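Budget notes for the second arm, part two

Part one covered the arm itself and why I stopped looking at anything with a longer reach than I can use. This one is the dull half: grippers, fingers, mounts, cables, and the money that leaks out through them.

The total I set in November was $3638. The arm quote from Stornora took most of it before I had bought a single bolt, so everything below had to fit inside $1038. I keep a spreadsheet with one line per part and a column for the date I expect to buy it again. The second column has turned out to be more useful than the first.

Gripper fingers

Last time I budgeted fingers as a one-time purchase. That was wrong. They are a consumable, like saw blades, and should be planned the same way. The faces polish where they touch the work, the edges round over, and a grip that held a metal shaft at a given force in the spring needs more force by fall. More force means more current, more current means a warmer motor, and I would like the motor to last.

I priced two options. Famura sells a molded pair for $140, direct fit, no machining. Muñoz will cut a pair to my drawing for less per pair, but only in a batch, and I don't want a drawer full of fingers for a gripper I may replace. I went with Famura and put two pairs in the plan, one mounted and one on the shelf.

Natalia Carrillo, who has run the same gripper far longer than I have, suggested bonding thin rubber to the old fingers and skipping the purchase. I have put a sheet of rubber in the budget as a trial. If it peels, I have lost very little. If it stays on, the shelf pair can wait.

Wrist camera

The wrist camera stays as it is. I looked at a higher-resolution unit from Dunen and could not justify it. At working distance the object being held fills most of the view anyway, and extra pixels on something that close and that soft in focus buy nothing. A better lens would help. A lens is also cheaper than a camera, so the lens has a line and the camera does not.

Lighting is the real weak point. With daylight on a pale tile floor and deep shade under the table, exposure is a compromise at both ends. A blind for the window is on the list. It is the only item on the list from a hardware store.

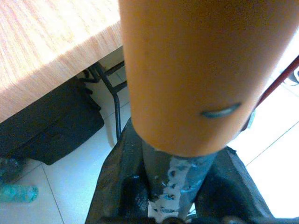 Page 2

Round shafts are what the fingers get most of, and they drive the wear estimate. A shaft with chipped white paint or residue on it, like the one gripped between the fingers in that view, presents a different surface every few millimeters, so I plan on the worst case and size the grip force for bare metal.

Cables and mounts

Budget twice what you think. Cable sleeves, strain relief, a spare connector for each end, and a second mounting plate so the old gripper can stay assembled. None of these is expensive. Together they came to more than the lens.

Not buying

A tool changer. Austra Lūse made a good case for one in the comments on part one, and if I swapped tools every day I would agree with her. I swap them on a Sunday, with a hex key, and it takes less time than finding the hex key.

A force sensor also stays off the list until the arm has been running long enough for me to know what I would measure with it. The Stornora order goes in first, the fingers after that, and the rubber is already in the mail.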